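Chapter 9

Colour in Everyday Materials
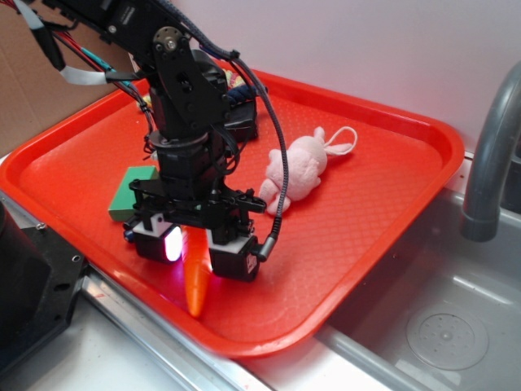

Figure 9.1 A bright red plastic tray. Its colour runs into the pinkish light of a small LED close by.

Ask people what colour a postbox is and they will say red without stopping to think. Ask them what colour it is at night, under a yellow street lamp, and the answers become less certain. The paint has stayed the same, but the light falling on it has changed, and so has the light that reaches the eye.

In this chapter we look at where the colour of manufactured goods comes from, how it is put there, and why it often fails to stay as the maker intended. You will need the ideas about absorption and reflection from Chapter 2. If you are unsure of them, read the summary at the end of that chapter before going on.

What you will learn

After working through this chapter you should be able to:
explain the difference between a dye and a pigment
describe how colour is added to plastics, textiles and paints
say why two samples can match under one lamp and differ under another
carry out a simple fading test and record the results

9.1 Dyes and pigments

Most coloured goods get their colour from one of two kinds of substance. A dye dissolves in the liquid that carries it and soaks into the material, much as tea soaks into a cotton cloth. A pigment does not dissolve. It is a fine powder, and it stays as separate grains held in place by something else, such as the oil in a paint or the plastic in a washing-up bowl.

Dyes tend to give clear, bright colours, and they are widely used for cloth and leather. Many of them fade in strong sunlight. Pigments usually last longer and hide what is underneath them better, so they are preferred for house paint, floor coverings and most moulded plastics. Some goods contain both.

The grain size of a pigment matters a good deal. Coarse grains give a rough surface and a weak colour. If the grains clump together, the finished article may show specks or streaks. Manufacturers therefore spend much of their effort on grinding and mixing before any shaping is done.

9.2 Colouring a plastic

A moulder rarely handles loose pigment. The powder gets everywhere and is hard to measure in small amounts. It is more usual to buy masterbatch – small pellets of plastic with a very high proportion of pigment already mixed in. These are fed into the machine along with plain pellets, and the two melt together. The colour then runs all the way through the article, so a scratch shows much less than it would on a painted surface.

Case study: matching a red at Rellton

Silvana Marinho ran the colour room at a moulding works in Rellton that made canteen goods. In April the works took an order from a school kitchen supplier in Movthorpe for 378 bowls, to match a red beaker the supplier already sold. The first trial bowls looked right in the colour room. When they reached Movthorpe they were sent back as too orange.

Marinho set a bowl and a beaker side by side under the lamps in her own room, then carried both to a window. By daylight the difference was plain. The beaker had been coloured with a different mixture of pigments, and the two mixtures reflected nearly the same light only under the lamps she had used. Samples that behave in this way are called a metameric pair. She changed the mixture, and from then on checked each match under two kinds of light.

Activity 9.1

Cut two strips from the same piece of coloured paper. Put one in a closed drawer and tape the other to a sunny window. Leave both for 200 hours, then compare them by daylight and again under an indoor lamp. Write down what you see each time, and keep the strips. They will be needed in section 9.4.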